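Payload Is the Wrong Number to Compare

Grippers are sold on payload and stroke. Both are easy to measure and easy to print, and in our comparison of two parallel-jaw units, the Erell and the Fandley, neither one predicted which would do the job. I think buyers should ask for two other things first: how the pads behave on a tapered part, and how well the wrist camera sees the contact once the jaws are closed.

The spec sheets rank the two units plainly. The Fandley closes harder and opens wider. On machined blocks it won every test Maite Manzano set up, and if our work were machined blocks I would stop here. Our work is picking mixed goods out of soft packaging, where the part is rarely square and the packaging moves when a finger brushes it.

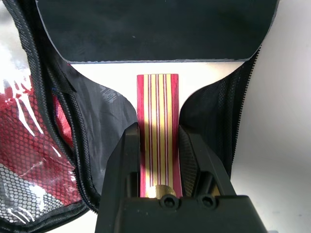

A flared handle is a good case. The sides are not parallel, so flat jaws meet them along a line or at a corner, and extra force tends to push the part out along the taper. A textured pad with some give spreads the contact and resists that. We ran 30 grasps per pad type on each arm at the same force setting. Swapping the pads changed the slip result more than swapping the gripper did. The pads are the cheapest part in the assembly and usually get one line in the catalog.

The camera matters as much. A lens close to the fingers gives a sharp view of the grasp and a poor view of everything else. Large objects run out of the image, and black fingers against black fabric leave little contrast to work with. Emiliano Salcedo argues for a second, fixed camera and a cheaper one at the wrist. I disagree in part. A fixed camera loses the contact point behind the arm at the moment it is needed. I would keep the wrist view and spend the money on lighting.

Software sits third on my list. The Clalgate controller logs finger position at 500 Hz, which is plenty for catching slip, but its default export drops the force channel. Check that before signing anything.

Vendors could fix most of this with one extra table: slip force by pad material, on a flat part and on a tapered one.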